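Week 2: Running a Service Project With Your Class

Hi everyone, and thanks for such a lively first session. I've typed up my notes because a few of you were scribbling so fast I worried about your wrists! Have them beside you when you start on your project plan, and bring a pen next time as well, we'll be marking up each other's drafts.

Where do projects come from?

Mostly from kids, if you let them. When I was teaching Grade 6 at Leka Public School, we had a class meeting every April where anyone could put an idea on the board. I'd leave them up for a while and we'd talk about who each one would help and whether anybody had asked those people what they wanted. That second question is the one I want you to hang on to. We once collected 200 pairs of mittens for a shelter that already had a closet full of mittens (they were very kind about it). What they were short of was socks.

So your first job, before posters or a bake sale or any of the fun stuff, is a phone call. Let the students write the questions. Let one of them make the call if your principal is happy with that. 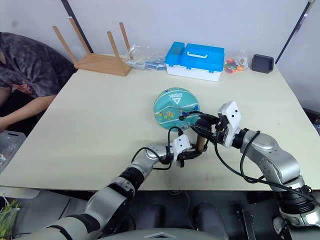
A short wooden cylinder and two grippers at the table.

Matching the project to the kids

Think about what your group can manage without you doing it all at midnight. I've been there, with glue in my hair. Grade 2s are terrific at cards, and they'll decorate anything that stands still. Older students can handle money, letters and a bit of planning, though I'd still keep the cash box in the office.

The Dridier Street project is the one I keep coming back to. Damir Petkov had a split class that year, and they wanted to visit the seniors' residence down the road. He broke them into pairs, and each pair had the same resident to visit all term. Names got learned. One pair ended up playing crib every visit and losing badly, and they loved it! If you're working with a residence, ask early about visiting hours and who needs to sign in. 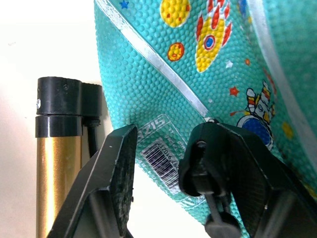
Now, permission forms. I know, I know. Send them home early and then send them again. Put the date, the address, how you're getting there and what to wear all on one page. My best return rate was 100 per cent, and that was the year I stapled the form to the pizza lunch order.

Budgets came up a lot in the question period. You can do a lovely project on very little, but write it down anyway, including the things people are lending you. Vinzenz Reisinger will be in for the second half of our next class to go through the board's fundraising rules, so save your trickier questions for him.

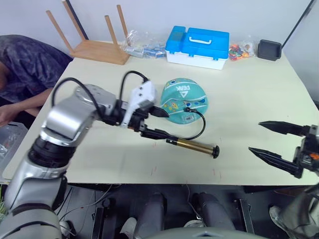 Leave time at the end for talking it over. I used to skip this and go straight to the thank-you cards, and I regret it. Ask what surprised them, what felt awkward, what they'd change. Some of the best writing I ever got from a class came out of that half hour, and it makes your report card comments a whole lot easier too.

For next class

Read chapter 13 in the Pinach reader. The Dason article is optional, but I think you'd enjoy it.

Write one page on a project you could see yourself running on placement. Tell me who it's for and what you'd ask them on the phone.

If you get stuck, my office door is open most afternoons until 4:30. Bring your draft, even if it's a mess.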